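How to read a gas storage report (and enjoy it!)

I got hooked on gas storage numbers last winter, and I'd love more people to try following them. You don't need an economics degree. You need a spreadsheet, a cup of tea and 17 minutes or so of patience while the columns start making sense.

Start with the total in storage. Say the Peltadness site holds 941 units against a capacity of 1000. Divide the first by the second and you get 94.1 per cent full. Easy! Write it down with the month beside it, because a figure like that means one thing in April and quite another at the start of the heating season.

Next, find net flow. Injections minus withdrawals, that's all it is. If the Grondance column shows a minus sign, gas is coming out faster than it's going in.

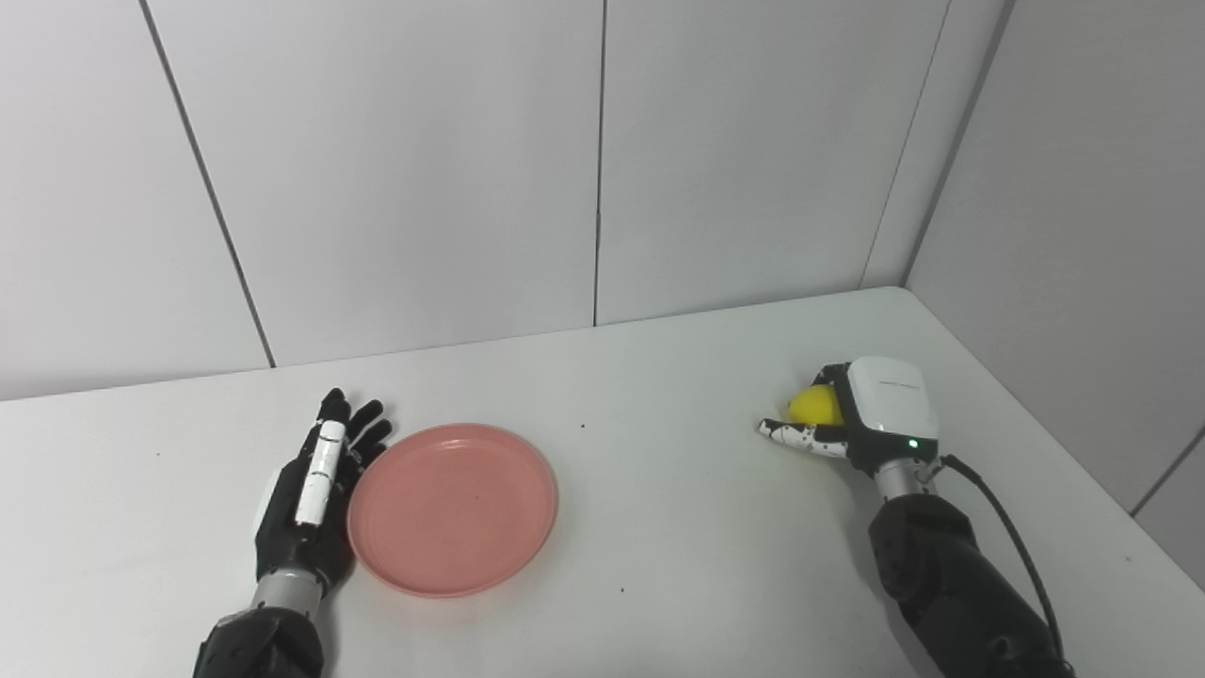
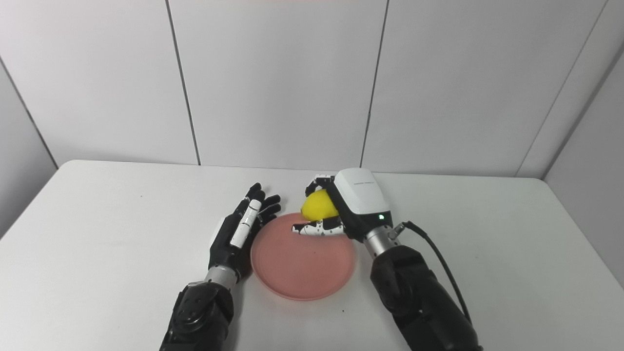
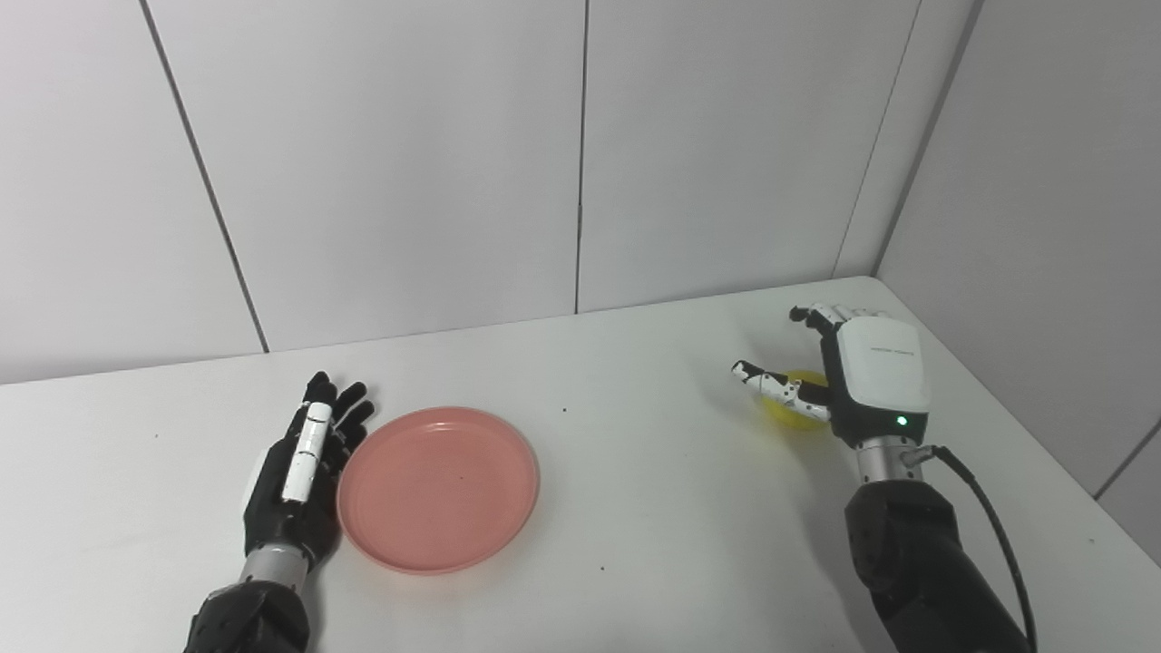
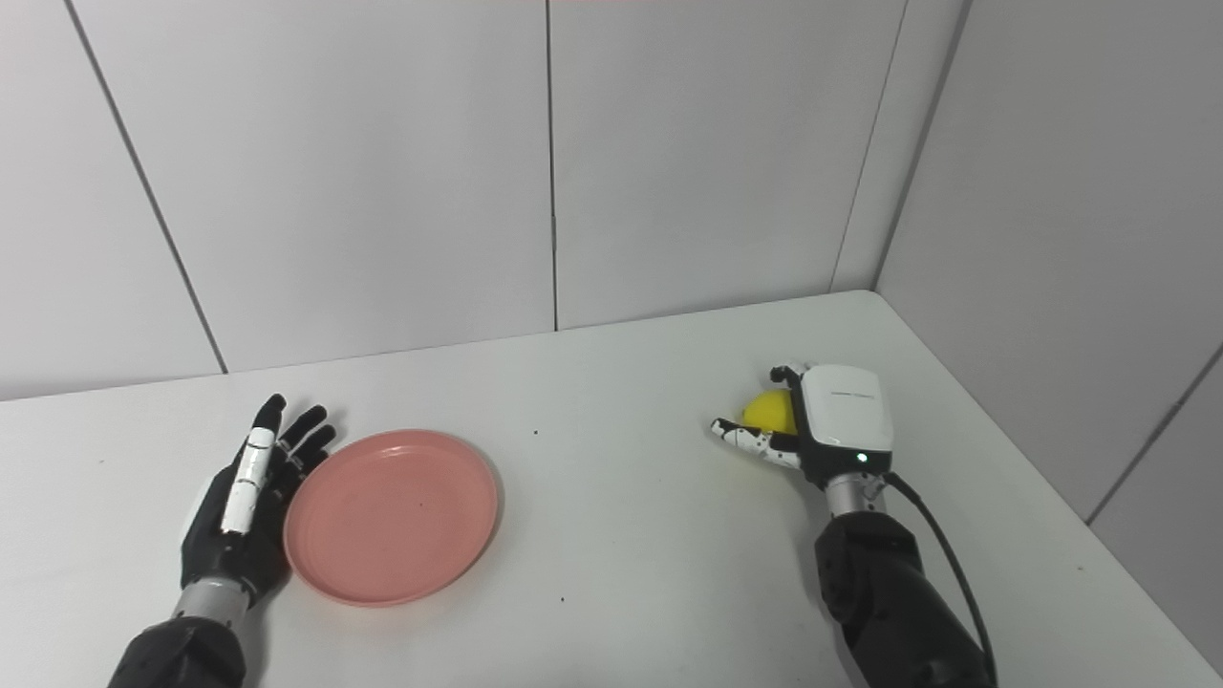 Now put the last six reports side by side. I colour the withdrawals red and the injections green, and the pattern jumps out at you. One odd report is usually weather or maintenance. Three in the same direction and I go looking for pipeline notices.

Check the units before you compare two sources! Some tables use energy and some use volume, and you can't subtract one from the other. Omprakash Maurya caught me doing exactly that in my first month (thank you, Omprakash).

Last of all, look at price. Add the month-ahead price in its own column and see whether it moved before or after the storage figure. Hanna Grabowska plots both on one chart with two axes, and I've copied her layout ever since. Keep your old sheets too, as revised figures often turn up later and it's fun to see what changed.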